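Keeping a hardware wallet and its recovery words safe at home takes a drawer, a pen and a bit of routine. These are the habits we use.

## Writing down the words

Copy the recovery words by hand, in order, with a pencil or a pen that doesn't fade. Number each one. Don't photograph the sheet or type it into a phone – photos get copied to other devices without much warning. Read the list back against the wallet screen before you put it away.

Make 2 copies and keep them in separate buildings if you can. Mitsuko Higuchi keeps her second one at her sister's, in a sealed envelope signed across the flap.

Clear a table before you start and work on it with the door shut. Scrap paper with words on it goes through the shredder, never in the recycling.
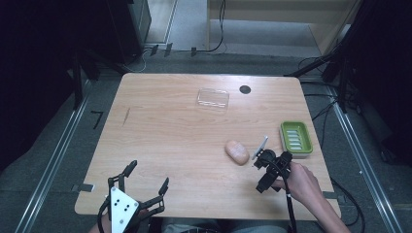
## Storing the device

Paper and electronics both dislike damp, so kitchens and bathrooms are poor choices. A lidded box on a bedroom shelf is fine. Drop in a sachet of silica gel and change it every May. Keep the cable in the same box.

## Checks

- Switch the wallet on every 30 days and install any updates, from the maker's own site only.
- Change the PIN if anyone has watched you enter it.
- Send a small test amount before moving a large one.
- Tell one person you trust where the envelope is – but not the PIN.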